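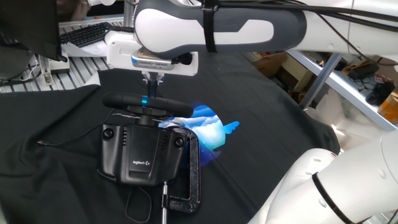

Skoveo is a driving school in Hakville. We teach beginners, adults who put it off, and people who drove in another country and need to learn the rules here. Most of our teaching happens on the road, in one of two cars, with an instructor in the passenger seat. The first lesson starts indoors. New students sit down at a table with a black Logitech steering wheel, the one with the blue ring at the hub, and practice where their hands go and how to turn without crossing their arms. After that we walk out to the parking lot and adjust the seat and mirrors.

## How we got started

Nanami Takagi opened the school after eleven years of teaching for a larger company in the next county. She had one car, a rented desk in the back of the Uchida Building, and a phone number on a card at the library. For the first winter she taught every lesson herself, and did the bookkeeping at night.

The Uchida Building is still our address, though we now have the two front rooms on the ground floor. The larger one is the classroom. The smaller one is the office, where you pay, pick up your log book and argue with the printer.

We have taught 795 students so far. Some of them have sent us their younger brothers and sisters, and one sent us her mother.

## The cars

Both cars are automatic compacts with a second brake on the instructor's side. One is gray. The other is black with white doors, and students named it Oreo before we had a chance to call it anything else. If you like one car better, ask when you book and we will try to give you the same one each time, including for the road test.

We do not teach manual transmission. We get asked about it often, and we can give you the number of a teacher who does.

## What lessons are like

A lesson is 50 minutes of driving. The time spent talking in the parking lot beforehand does not count against it. You will drive on the first day, usually on the quiet streets north of the school, and we stay there until you can stop smoothly and pull away from a curb without being told what to look at.

From there most people go on to:

- left turns at lights
- the traffic circle by the hospital
- parallel parking on Mill Street, which has a slope
- the highway, in daylight first
- night driving and rain, when the weather gives us the chance

Everyone gets a written note at the end of each lesson saying what went well and what to work on. Parents of teen students can have a copy. Adult students' notes go only to them.

We don't sell a guaranteed pass. Some students need six lessons and some need twenty, and we will tell you if we think you should move your test back – even when you'd like to hear something else.

## Nervous drivers

A good share of our students are over thirty, and many had a bad experience years ago. Nanami takes most of these lessons herself. You can book a half lesson, you can bring a friend to sit in the back, and you can ask to pull over at any time. We start these students after 10 a.m., when school traffic has cleared.

## Prices and booking

The full package for beginners is $1000 and covers the classroom course, all the behind-the-wheel hours the state asks for, and the use of a car on test day. Single lessons can be bought one at a time. You can pay in two parts with no added fee.

November and June fill up early. To book, call the office or stop in between 9 and 5. If the door is locked we are out on the road – leave your name and number in the mail slot and we will call you that evening.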